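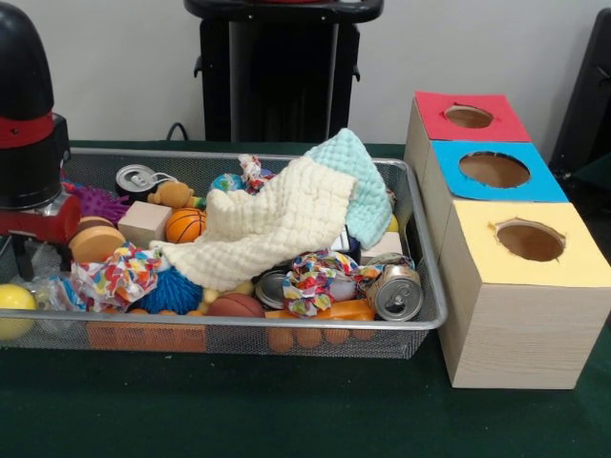 The basket and the three boxes, club table

Robot sorting club: towels keep ruining our runs. Help?

Posted by Nesma Sqalli, December 30, 2019

I help with a student club whose project this term is simple on paper: the arm picks things out of a basket and drops them in the box with the right color top. Balls and cans, fine. Then it meets a waffle towel and comes up with the towel and half the neighborhood. We have logged 300 picks and 55 of them brought along a passenger. The students have named the cream towel Gromon, and not fondly. 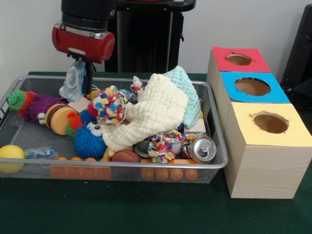
The rules say we can't take the cloth out, and we can't touch the basket once a run starts. Is this a gripper problem or a planning problem? We have until September, but I'd like to stop hearing about it sooner.

Athina Gkikas

Planning. We had the same fight last year. Grab cloth by a high fold, lift it a little, stop, and look again before going any higher. If more than one thing has moved, put it down and try another spot. It's slow — add a few seconds per pick — but our bad grabs went from 28 to nine over the same number of tries.

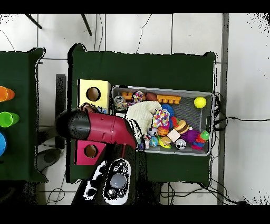 Also do the towels first. Kids want to start with the balls because balls are easy and look good for parents. Leave the balls. They'll still be there.

Oluf Kirkegaard

buy a better gripper

Khadija Ouali

Oluf, with what money? Nesma, I'd go with Athina's way, but log which spot you grabbed each time. Ours only kept pass or fail, so we had 3,627 lines of data and no idea what any of it meant.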